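Geospatial Methods for Public Services
Unit 6 handout: Finding water points from satellite imagery
Posted March 5, 2026

Reading before class: the Halon project report, sections on labeling and validation. Skip the appendix on cloud masking, we cover that in Unit 7.

Background
Rural districts often keep a list of wells and hand pumps, but the list goes out of date. Pumps break, new ones are drilled by private groups, and the paperwork never reaches the district office. The Halon project tried to rebuild the list for Zula district from imagery, then check it on the ground.

Data
Two sources were used: satellite tiles and the old paper register, which had been typed up by hand. The register gives village names but no coordinates, so every entry had to be matched to a place first. Spelling was the main trouble. Mathebula appears under two spellings, and one of them was first matched to the wrong side of the river.

Labeling
A pump is too small to see in most tiles. What shows up is the worn ground near it and the footpaths that meet there. Labelers marked the meeting point of the paths, then gave a confidence of high or low. Cattle pens look much the same from above - keep this in mind for the exercise.

Splitting the data
Do not split tiles at random. Neighboring tiles share soil, season and path patterns, and a random split will make the model look better than it is. Hold out whole areas instead. The project trained on the northern villages and held out Cukach.
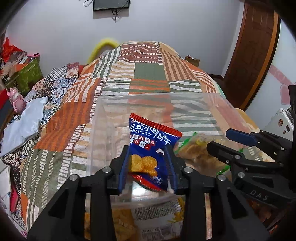 Dry season tiles from December were kept apart as a second test. Paths are easier to see when the grass is low, so scores from one season should not be reported as if they covered the year.

Exercise 6
Work in pairs. You will get 35 tiles from the held-out area.
1. Label each tile on your own, without talking.
2. Compare labels and write down every disagreement.
3. Pick 20 tiles to send for a field check and explain your choice in one paragraph.
Maximum 2 pages, map included. Use the map template from Unit 2.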